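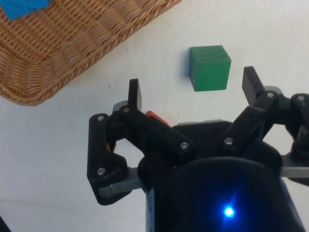 Page last changed: 20/05/2024

About Hovari

Hovari is a day school for children aged 5 to 11. We teach in small mixed-age groups, and most of our pupils live close enough to walk or ride a bike. The school is independent and runs on fees, with a number of reduced-fee places each year.

How the school started

The school was opened by a group of parents who had been teaching their children at home and wanted to share the work. Lessons were first held in two rented rooms over a hardware store on Silletano Street. When the lease ran out we moved to the old seed warehouse on Gazi Lane, where we still are. The building has 2,906 square feet of floor space on one level. The loading dock is now the covered porch where children eat lunch in warm weather.

Hugo Maillard has been head of school since the move. He taught fourth grade in public schools before that and still takes the older math group every morning.

The school day

Doors open at 8:15 and lessons start at 8:30. Reading, writing and math fill the morning, with a long break in the middle. Afternoons are for science, history, music and making things. On Wednesdays the older group swims at the town pool, and the younger group has a double art lesson – please send an old shirt.

We give no homework to the younger group apart from reading at home. The older group has one piece of written work a week, handed out on Thursday and due back on Tuesday.

Children are taught in groups of no more than 11. They move up when their teacher and parents agree that they are ready, which may be in the middle of the year.

Reports and meetings

Parents get a written report twice a year. It says what the child has studied, what is going well and what needs more work. We do not give letter grades. Teachers are free to talk most days after 3:15, but call first if you need more than a few minutes.

Fees and places

Fees are paid by the term or by the month. Lunch is not included. Swimming and music are included, but private instrument lessons are not. To ask for a reduced-fee place, fill in the short form at the office along with the usual application.

New children usually start in August, though we take them at other times if a group has room. Each child spends 2 mornings with us before we offer a place.

Getting here

The entrance is on Gazi Lane, through the green gate. There is no parking on the lane itself. Use the lot behind the library and walk through – it takes a few minutes. The Grillidport bus stops at the corner.

The office is open on school days from 8:00 to 4:00.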